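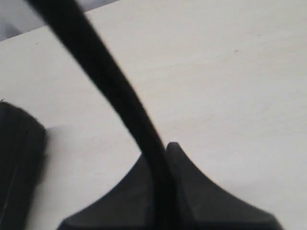 2 min read

4. Setting up the table and the curtain

This section is valid for the Allona table top together with the Tisama curtain. The legs must be already mounted (section 3). Please do the steps in the given order.

4.1 Table

1. Put the table at its final place. Leave 60 cm of free space on the side where you will stand.
2. Turn the feet until the table does not rock anymore. Check all four corners with the hand.
3. Remove the protective film slowly, starting from one corner. Do not use a knife.
4. Wipe the surface with a soft, slightly damp cloth. Let it dry completely before you put anything on it.

Note: The surface is matte and light. Fingerprints and small gray marks are seen on it more easily than on a dark one. Most of them go away with water and a drop of dish soap.

Caution: Do not use scouring powder. It makes shiny spots, and these cannot be repaired.

4.2 Curtain

5. Hang the rail so that the lower edge of the curtain comes below the height of the table top.

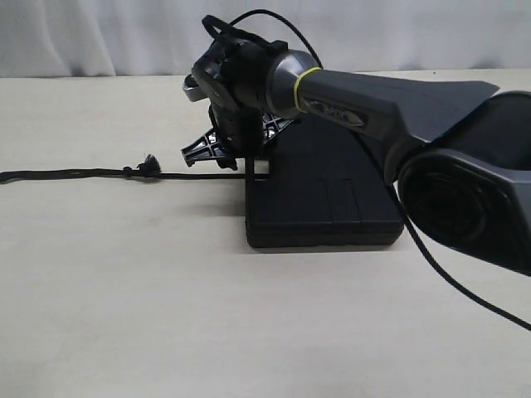
6. Pull the fabric over the full width of the rail, then push it back a little from both ends. Soft vertical folds should stay. If you stretch it flat, every crease from the packaging will be visible.
7. Sharp creases can be steamed from the back side. Keep the steamer moving.

Note: The curtain is 105 cm wide per panel. For the long table you need two panels, and they should overlap by the width of one hand.

Caution: Do not clamp the fabric between the table and the wall. When the table is moved, the rail can be pulled down.

Spare hooks and feet are ordered with part number 329 from the Darncombe store. Questions about this section please send to Éabha Kavanagh.

Last change of this section: April 12, 2026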